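Can a machine sort my socks yet?

Fanora Community Help > Home & Household

Posted by Masri, August 4, 2023

Right, possibly a silly one, but there are five of us in this house and I've had enough. Every week I end up with a mountain of clean washing and the socks take longer than everything else put together. The vacuum robot does the floors, the dishwasher does the plates (more or less), so why am I still pairing socks on a Friday night? Is there anything I can buy, for anything like sensible money, that picks them up, finds the pairs and folds them? My brother-in-law swears he saw one in a video in May. I'd settle for pairing only!

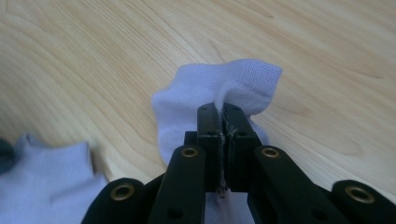
Filed under: Laundry and ironing

2 replies

Poker

Short version, no. Not for a house.

Longer version, I fix packing machines for a living and cloth is the thing we all dread. A box is the same shape every time you go to grab it. A sock isn't. It bunches up, it hides half of itself underneath, and two white ones look the same until you spot that one has a mesh bit on top. Just getting two fingers to pinch one layer and not both is a job in itself, and the pinching is the easy part compared with knowing where the cuff is. You and I do it by feel without thinking.

Those videos are nearly always sped up, by the way. I timed one properly with the speed put back and it was 162 seconds for a single pair. I can do 8 pairs in that and drink a tea! So if somebody offers you a folding gadget, ask to see it start from a heap and run at normal speed. If the clothes have been laid out flat beforehand, a person has already done the hard bit.

What I'd do meanwhile is get a net bag for each person and wash their socks in it. Cuts the hunting right down.
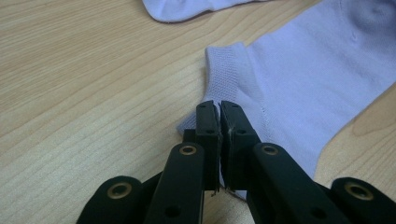
Trovent

Don't agree it's hopeless. Five years ago they could hardly pick up a tea towel and now they can get hold of it by the edge, so I'd give it a few more years. I did look at a folding machine for shirts once, it was the size of a wardrobe and wouldn't take socks at all, so didn't bother.

Anyway buy all the same socks. I got 60 identical black ones and threw the rest out. No pairing, no robot. The kids moaned for a week.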